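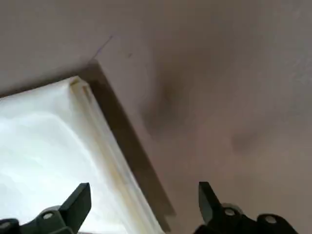

Everaldo Xavier has called the Prateo squeeze a bank run without a bank, and the phrase has stuck, though most later writers use the term for the currency crisis as a whole.

The **Prateo squeeze** was a short currency and credit crisis in the island economy of Virnance. Began in June, when the central lender dropped its promise to swap the local prate for dollars at a fixed rate. Usually grouped with peg failures. Some authors treat it as a debt crisis first, peg second.

## Background

The prate had been held at 3 to the dollar. Easy to defend while copra and shipping fees brought in hard cash. Fees fell, imports didn't. The lender covered the gap out of reserves and did not publish the figures.

Meanwhile local firms borrowed in dollars, as rates were lower. The largest borrower was Lostosura, a ferry and warehouse group, with 500 million in short notes. Income almost all in prates. Same mismatch at smaller firms, and in a good many home loans.

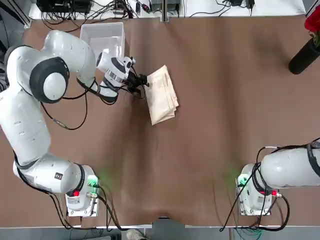

According to a comment left under the reprint of the Hosseinzadeh report, the notes were never the real trouble, it was that they all came due in the same quarter and the lenders abroad all read the same newsletter.

The report itself (named for its lead author) takes a middle line. Says the peg was weak but could of lasted another year with open books and a slower rollover schedule.

## Course of the crisis

- Lostosura missed a payment of 100 million. Foreign lenders stopped renewing notes to other island firms within days.
- Households moved savings into dollars. Withdrawals capped at 200 prates per person per day.
- Peg dropped. Prate fell by half before trading was halted, then reopened under a managed float.

The cap was unpopular and widely dodged. Shops in the port quoted two prices, one for cash dollars. Wages stayed in prates, so real pay dropped hard for dock and hotel workers.
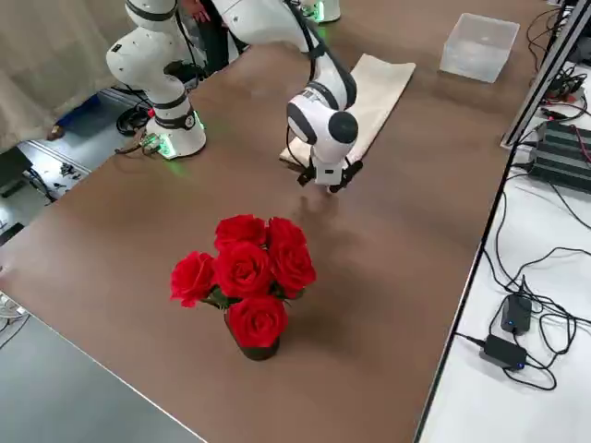

Controls on moving money abroad came next, along with a forced swap of dollar home loans into prates at the old rate. Banks took the loss. The state later made up part of it in long bonds, which traded well under face value for years.

## Aftermath

Lostosura was split up, the ferry arm sold, the warehouses kept by creditors. Reserve figures are now published monthly. Limits on unhedged dollar borrowing were brought in for firms, not for the goverment.

Growth came back faster than forecast, mostly from tourism, helped by the cheap prate. Critics say the recovery hid a transfer from savers to borrowers. Xavier's later essays argue this at length. Hosseinzadeh disputes the size of it.

## See also

- Managed float
- Capital controls
- Sudden stop

*Last revised 8 December 2023. Section on bank bonds needs sources.*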